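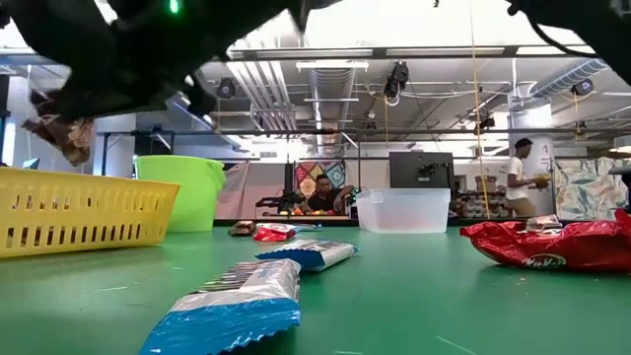

4.2. Bolsas, envoltorios pequeños y la elección del recipiente

Pasamos ahora a la parte del estudio que más nos ha divertido y que más discusiones ha provocado dentro del grupo: qué ocurre cuando lo que hay que guardar son golosinas y aperitivos envasados. En la sección anterior tratamos las latas y las cajas de cartón, que tienen caras planas, se apilan y casi piden un sitio. Un paquete de aperitivo se arruga, se hincha, resbala sobre sus vecinos y cambia de contorno cada vez que se toca. Como material para estudiar el orden doméstico nos parece una maravilla, y sorprende lo poco que aparece en la bibliografía sobre despensas.

La serie Erkoreo reúne 1.084 colocaciones de productos de este tipo, repartidas en 344 mesas. Llamamos «mesa» a cada disposición inicial de productos y recipientes, y «colocación» al gesto de dejar un producto dentro de uno de ellos. Los recipientes disponibles eran 3: una cesta de plástico con ranuras, un cubo y una caja translúcida. La Figura 2 corresponde a una de las mesas de superficie verde. En el lado izquierdo están la cesta amarilla, con sus filas de ranuras rectangulares, y detrás de ella el cubo verde lima; la caja translúcida queda hacia el centro y la derecha.

El surtido de esa mesa ilustra muy bien el problema de las escalas. La bolsa roja de KitKat es grande, y encima tiene un envoltorio pequeño blanco y rojo. Los dos paquetes azules y plateados son del mismo estilo, y al fondo hay un caramelo de envoltorio rojo junto a un paquetito marrón y oscuro. Cualquiera que haya vaciado el cajón de los dulces de una casa con niños reconocerá la mezcla al instante.

4.2.1. Criterios de agrupación

Codificamos las respuestas con dos criterios principales, el parecido y el tamaño, y desde las primeras lecturas vimos que tiraban en direcciones distintas. Por parecido, los paquetes azules y plateados de la Figura 2 van juntos sin discusión posible. Por tamaño, el caramelo rojo y el paquetito marrón forman pareja, aunque no compartan color. ¿Y el envoltorio blanco y rojo? Aquí empieza lo bueno. Branwen Edwards lo codificó como pieza pequeña, y por tanto candidata a reunirse con los demás envoltorios menudos. Hefin Probert lo trató como acompañante de la bolsa sobre la que reposa, y defendió que quien recoge una mesa tiende a mover los montones como si fueran un solo objeto.

Al final conservamos las dos lecturas y añadimos al esquema de Hopkin una categoría propia, «apoyado sobre otro», que en la versión de diciembre no existía. Fue una decisión estupenda. Muchos desacuerdos entre codificadores se concentraban justo en esas piezas encaramadas, y con la nueva etiqueta las hojas de codificación resultan mucho más fáciles de comparar.

El color merece una nota aparte. Varias personas entrevistadas en Erkadthorpe nos contaron que en casa guardan «lo rojo con lo rojo», con una convicción que nos encantó. En una mesa como la de la figura, esa regla reuniría la bolsa grande y el caramelo, dos cosas que por volumen no tienen nada que ver. El resultado sería vistoso y bastante incómodo, con un caramelo perdido al fondo de un recipiente ocupado casi por entero por la bolsa (a la propia Shirley Crabtree, partidaria declarada del orden por colores, le pareció un mal trato para el caramelo).

4.2.2. La forma del recipiente

Esperábamos que los recipientes actuaran como simples destinos y nos encontramos con que las personas entrevistadas hablaban de ellos con tanto detalle como de los productos. De la caja translúcida se valora que deja adivinar el contenido desde fuera. Las paredes no muestran cada etiqueta con nitidez, pero una mancha azul o roja basta para saber qué toca coger. El cubo gusta para lo que se echa sin mirar; su borde redondeado se asocia al juego y a la playa, y a más de un participante le hacía gracia verlo lleno de chocolatinas. La cesta ranurada provoca opiniones encontradas: ventila, pesa poco y se saca bien del estante, aunque por las aberturas pueden asomar las esquinas de los envoltorios más finos.

De ahí sacamos una recomendación que aplicamos ya en la despensa de ensayo de Purkberg: las piezas menudas, a un recipiente de pared continua. Los paquetes de extremo engarzado, como los azules y plateados, admiten además colocarse de canto en la caja, uno tras otro, con el extremo hacia arriba para tirar de él. ¡Qué cambio supone algo tan sencillo! Una caja en la que antes había que revolver se recorre con el dedo como un fichero.

Las bolsas grandes siguen siendo el caso difícil. Si entran primero, hacen de colchón y lo pequeño se cuela por los lados; si entran las últimas, tapan todo lo demás. Eleri Ruddock propone reservarles un recipiente propio y ancho, y Alun Trevor prefiere dejarlas fuera, de pie contra la pared del estante. Ambas soluciones aparecen en las entrevistas y las dos tienen defensores apasionados.

4.2.3. Alcance de las observaciones

Las fotografías se analizaron como estados puntuales de una mesa. De la Figura 2 tomamos qué productos y recipientes están presentes y cómo se sitúan entre sí; el destino de cada producto procede de las hojas de codificación, cerradas el 3 de julio de 2025. Tampoco distinguimos entre envases llenos y vacíos, dato que no se registró en las primeras mesas y que echamos mucho de menos al estudiar los paquetes arrugados. La ficha nueva ya incluye una casilla para anotarlo, junto a otra para el sonido del envoltorio, petición expresa de varios participantes que dicen reconocer su chocolate favorito con los ojos cerrados.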